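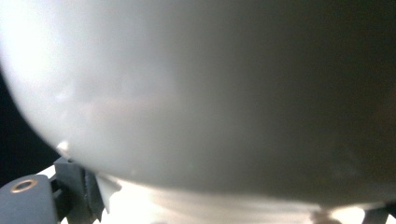

Figure 6.1 A smooth, pale, rounded surface, lit from the left.

Chapter 6
Selling Admission: Allocation, Holds and Release

Every venue starts with a fixed number of places and a date after which those places are worth nothing. A shop can sell a coat next week if it does not sell today. A theater cannot sell last night's seat. Most of what a box office does follows from this.

The first task is to decide how many places go on sale at all. This number is called the sellable capacity, and it is nearly always lower than the number of seats in the building. Consider the Trutton, a mid-sized hall used in this chapter and the next. It has 1408 seats. For a touring concert, 300 of them are put on hold before any ticket is offered to the public. Some holds belong to the promoter, some to the artist, and some to the house, which needs a few seats free in case a customer has to be moved.
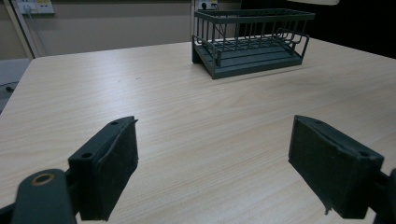 That leaves 1108 seats for sale. They are then divided among channels. In our case 590 go to the venue's own website and counter, and the rest go to an outside agent, Vereva. Each channel sells only from its own share. This is called a split allocation. It is easy to set up, and it prevents two sellers from selling the same seat. Its weakness is that one channel may run out while the other still has good seats left.

The other method is a shared pool. All channels draw on one live seat map, and a seat is locked for a few minutes while a customer pays. The Nercombe, a smaller house that sells mostly by phone, changed to a shared pool in June and kept its old price bands. Shared pools need a reliable connection between sellers – if the link fails, sales through the outside channel have to stop.

Holds must be released in time to be sold. A release made on the afternoon of the show will reach few buyers. Section 6.2 gives a release schedule and explains how to announce one to customers who were told the show was sold out.

Key terms: sellable capacity, hold, split allocation, shared pool, release

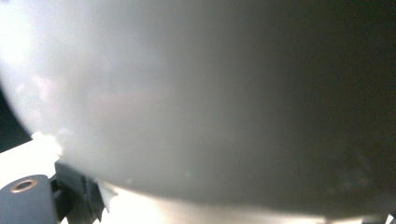

Figure 6.2 Curved surface at close range, with the right side in shadow.

6.1 Types of Hold

A hold is a seat taken off sale under a named reason. The reason matters because it decides who may release the seat and when. Promoter holds are released only by the promoter, in writing. House holds may be released by the box office manager on duty.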